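Der Bote rollt, der Mensch geht hinterher

Seit April schickt der Lieferdienst Cinness Roboter durch die Seitenstraßen. Eine Zustellerin, die seit fünf Jahren dort arbeitet und ihren Namen nicht lesen möchte, hat uns erzählt, was davon bei ihr ankommt.

"Am Anfang hieß es, wir bekommen Kollegen", sagt sie und rührt in ihrem Tee. "Bekommen habe ich eine zweite Schicht Papierkram." Ihre Tour umfasste früher bis zu 160 Sendungen. Die leichten fährt nun das Gerät von Drumance, die schweren und die mit Unterschrift sind ihr geblieben. Ob das eine Entlastung sei? "Für wen?", fragt sie zurück.

Dazu kommt das Begleiten. In jeder neuen Straße läuft zunächst jemand aus dem Team mit, mit Abstand, das Telefon in der Hand. Bleibt der Roboter stehen, muss sie in der App von Henix einen Grund auswählen. Zwei stehen zur Wahl: Hindernis oder Sonstiges. "Ich nehme meistens Sonstiges."

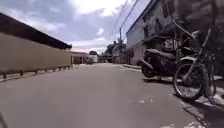
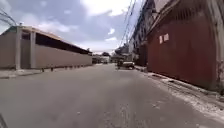
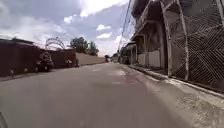 Unterwegs auf der Straße, mit Blick aus der Höhe des Roboters

Auf freier Strecke fahre er ordentlich, räumt sie ein. Schwierig werde es an der Haustür. "Die Leute wollen wissen, ob der Nachbar das Paket nimmt. Oder sie reden über ihr Knie. Das steht in keinem Protokoll, aber das war mein Beruf." Manche Kundin rufe inzwischen sie an, wenn der Roboter unten warte -- auf ihrer privaten Nummer.

In der Zentrale klingt das anders. Der Betriebsleiter spricht von einem "gemeinsamen Lernprozess" und verweist auf eine Auswertung der Beratungsfirma Cabral. Sehen dürfen wir sie nicht. Gekündigt worden sei niemandem, betont er. Das stimmt, sagt die Zustellerin, nur seien zwei befristete Verträge ausgelaufen und nicht verlängert worden. "Das zählt dann wohl nicht."

Ob sie eine Schulung bekommen habe? Einen Vormittag, mit Folien. Die Zulage, die für das Begleiten im Gespräch war, ist bisher nicht auf der Abrechnung aufgetaucht. Der Betriebsleiter sagt dazu, man prüfe das.

Gegen die Technik habe sie nichts, sagt sie beim Hinausgehen. Sie würde nur gern einmal gefragt, bevor die nächste Straße freigeschaltet wird. Den neuen Tourenplan hat sie wieder per App bekommen.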